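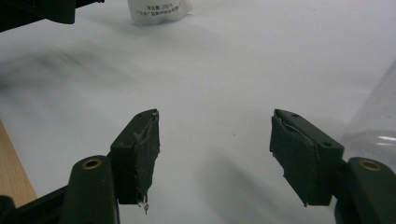
Finger pads on a hand-held gripper at the bench. The left pad shows the heavier fraying.

The fault report filed on June 22, 2020 runs to four lines. Grip lost on glass, vessel dropped from 10 inches, no injury, bench closed. Tsz-kin Liu, who maintains the grippers at Binetti, wrote it and has spent much of the time since on the part it leaves out, the covering on the finger pads.

"The fingers were fine," Liu says. "They're plastic blocks, they're bolted up, they don't move relative to the arm. What failed was the friction surface. Once the covering lifts at the lower edge, the object is sitting on a fold, and the fold can roll."

The pads were rated by their supplier, Grarberg, for 2,000 closing cycles. Liu's log shows the failed pair at 208. The rating was obtained on dry cardboard. The Binetti bench handles kitchen items, and the work includes moving powders between containers, with glass often held over an open jar. 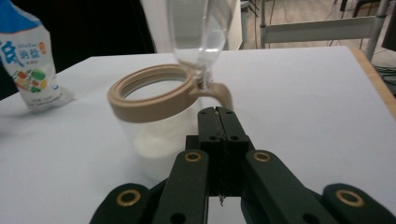

"A fine powder gets under an edge and stays there," Liu says. "Then someone wipes the pad, and the cloth catches the loose part and pulls. We were making it worse by cleaning it. The instruction sheet said to wipe after every run, so people did."

The first repair was tape over the worn area. Liu does not recommend it. Adhesive moved under load and left residue on the contact face, and grip readings from the two fingers no longer matched. A later trial with a molded pad from Kaewsai held better on glass but slipped on thin bags, and it was withdrawn in December.

The current procedure is short. Pads are inspected before each session under a lamp. Any lifted edge, loose thread or crease across the contact face means replacement, and both pads are changed together. Glass is not to be carried over a hand at any time.

Asked whether software could have caught the slip, Liu is doubtful. Clutgate, the monitoring package in use on the bench, flagged the event 2 seconds after the vessel had landed.

"It reads finger position," Liu says. "The fingers closed a little further when the glass left. By then you've heard it."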